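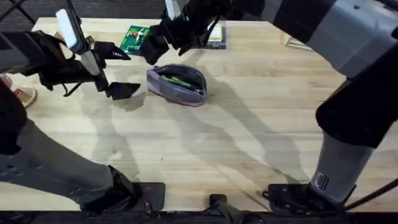 The two-arm bench at Soreo, with the open pencil case between the grippers.

Karim Tahiri makes tea before he will talk about robots, and he makes it slowly, so I had plenty of time to look at the bench. He has worked at Soreo since it was four desks and a borrowed printer, and he still speaks about the place with great fondness.

The project is called Andano, and it concerns soft things. "Everyone wants to pick up a box," he says. "A box is lovely. You know where its corners are. A pencil case changes shape the moment you touch it, and then all your careful planning was for a pencil case that doesn't exist any more."

The method he and his colleague Ermanno Guerra have settled on is fairly simple to explain, though it took them until last June to get it going. A person guides both arms through a task, and the recordings are used to train the controller. What they changed was which recordings they kept. Out of 1,018 demonstrations they picked 228 in which the person had fumbled and then put things right - a zip that slid away, a pencil that rolled - and gave those far more weight in training.

"Ermanno wanted to throw them out," Karim tells me, laughing. "We had quite a long argument, and I think the tea went cold twice."

Guerra, who has come in looking for a screwdriver, doesn't deny it. "I thought they were rubbish," he says. "I'd been trained to tidy my data. But the arms that learned from clean runs would get the fabric slightly wrong and simply carry on, closing on nothing at all. The others went back and tried again."

Both men are careful about how much they claim. They have run 138 trials with the new controller, all of them on the one bench, and it still struggles when the fabric folds over on itself. Karim would like to see somebody else repeat the work, on different arms and with different clutter, before he gets too excited. He has already sent the recordings to a friend at Irkska and is waiting, not very patiently, to hear back.

I ask what comes next, and he tops up my cup while he thinks about it. "Gloves, I hope," he says. "Ermanno says socks."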